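How to clear up a hired room after a meeting

Most small halls give you half an hour at the end of a booking, and the deposit depends on how you leave the place. At Suvstead the room holds 36 people and two of us can clear it in that time if we do the jobs in the same order every month.

Start with the hire form. Check what you agreed to do about rubbish, chairs and heating. Some halls have their own bins and some expect you to take everything home. 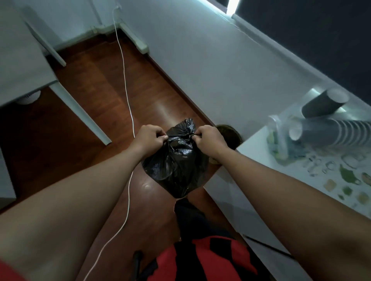

Next, deal with the food. Wrap anything worth keeping and put it by the door with your own boxes. Tip leftover tea and coffee down the kitchen sink before you start on the rubbish, and rinse the urn while it is still warm.

Leave the tables until the food has gone. Use a damp cloth with a drop of washing-up liquid, then a dry one. Wipe along the seams between tables, where crumbs collect.
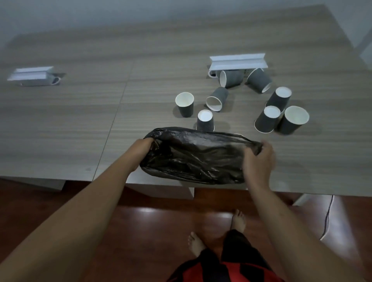 Grey-brown tabletop with a seam between two sections.

Stack chairs no higher than the sign on the wall allows. Morag MacBrayne keeps a plan of the Suvstead layout in her folder, and it saves a lot of arguing about where the spare ones go. 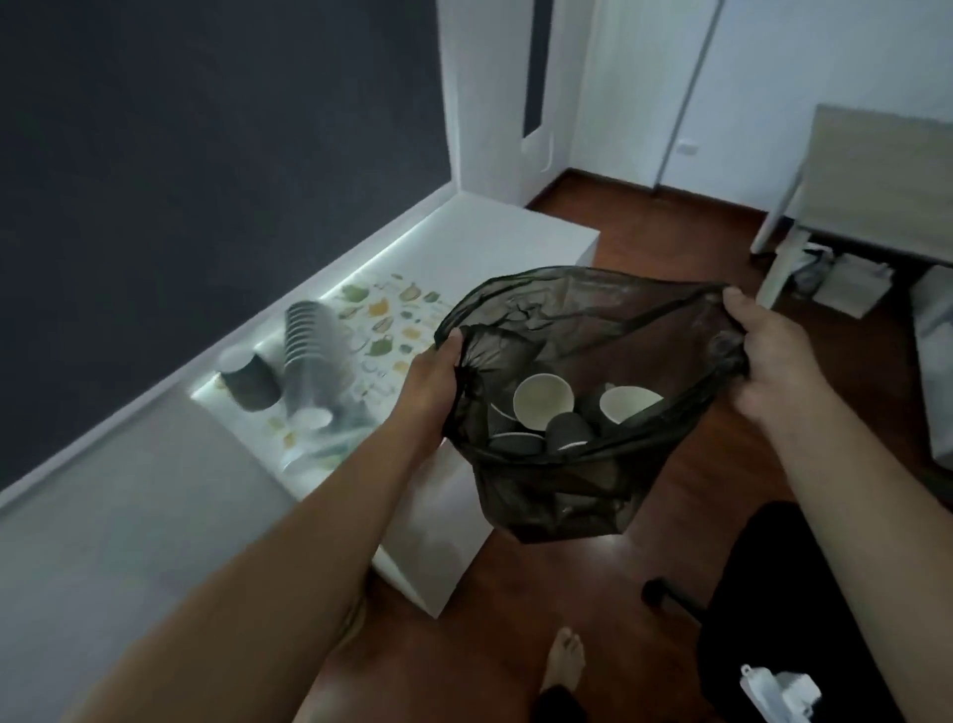
Sort the rubbish by what your council will accept. Rules vary, and the list for Sadonberg is not the same as ours. Paper cups often have a plastic lining, so check before you put them in with the cardboard. Five cups piled in a black bag take up more room than they need to, and stacking them inside one another helps. Tie the neck firmly and carry the bag from the top.

Sweep last, working towards the door. Turn off the heating, check the windows and toilets, and put the keys back in the key safe.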